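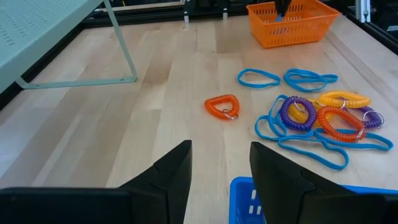

Call for participants: home cooks and lunch packers for a small kitchen habits study

Irnlow is looking for people who prepare food at home and are willing to tell us how they do it. We are a small office that writes practical guides for families, and our next guide is on packed lunches: what people put in them, where they keep the boxes and lids, and why so many lunches come back home half eaten.

You do not need to be a good cook. We are more interested in ordinary mornings than in nice recipes. If you pack the same sandwich every day since five years, please write to us, we would be very happy to hear about it.

Who can take part

You are 18 years or older.
You pack at least three lunches in a week, for yourself or for another person.
You live in Losavard or can reach our office there by bus or car.
You can read and speak English at everyday level. Interviews are also possible in Tagalog, Spanish and Arabic. Please tell us your preference when you apply.

We are especially looking for people who work night shifts, grandparents who pack for grandchildren, and people who share one kitchen with other adults who are not their family. In our last study these groups were too small and we could not say much about them.

What you will do

The study has three parts and goes over four weeks.

First is a visit to our office in Losavard. You will meet Rima Chidiac or Lucero Nina, who will explain the diary to you and ask some questions about your kitchen. The visit takes one hour. You may bring a child with you, but please let us know before, so we can arrange the bigger room.

Second is the lunch diary. For 15 packing days you write down what went into the lunch, at what time you prepared it, and what came back. The days do not have to follow each other. If you are sick or traveling, you simply continue when you are home again. The diary is on paper. Some people asked us for a phone version, but for this study we stay with paper, as we want to see also the things that people cross out.
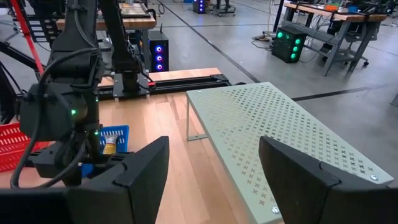

Please write the diary on the same day, even if it is only a few words. A short line such as "rice, egg, apple, apple came back" is enough for us. You do not need to weigh anything or count calories. Do not change what you pack because of the diary. We know this is difficult, and during the first days almost everybody packs a little better than usual.

Third is a closing talk, by telephone or in our office, which takes 45 minutes. Pacita Galang will go through your diary together with you and ask about some of the entries. She may ask you how you store boxes, bottles and bags between one use and the next, and who washes them. If there is a question you do not like to answer, you say so and we go to the next one.

What you receive

Every participant who finishes all three parts receives 77 dollars. It is paid by bank transfer or by check, within two weeks after the closing talk. If you stop after the first visit, we pay you 15 dollars for your time. Bus tickets are paid back when you bring them to us, and there is free parking in the yard behind the office, entrance from Haddad Street. Please do not park in front of the bakery.

You will also receive the finished guide by mail. It is planned for January.

Your information

Your name and address are kept apart from your diary. The diaries get a number, and only this number is used when we work with them. In the guide we may use a short sentence from your diary, but never with your name or with details from which your neighbors could recognize you. You can ask us to remove your diary until the day the guide goes to the printer.
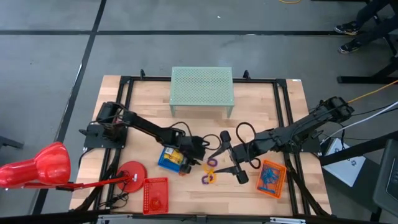 The diaries are kept in a locked cabinet for two years and after that they are destroyed. We do not sell addresses and we do not send advertising. The study is paid by Irnlow itself. No food company has given money for it.

How to apply

Send an email or a letter to Mylene Ocampo, Irnlow, Haddad Street 600, Losavard. Please write:

your name and a telephone number
for how many people you pack lunch
which time of the day is good for a visit
the language you prefer
anything we should know, for example if you need a room without stairs

Applications must reach us by 3/4/26. We answer to everybody, also when we have already enough people in your group. If you hear nothing from us after ten days, please write again, sometimes our emails land in the spam folder.

For questions about payment please ask for Eduardo Belmonte. He is in the office only in the mornings.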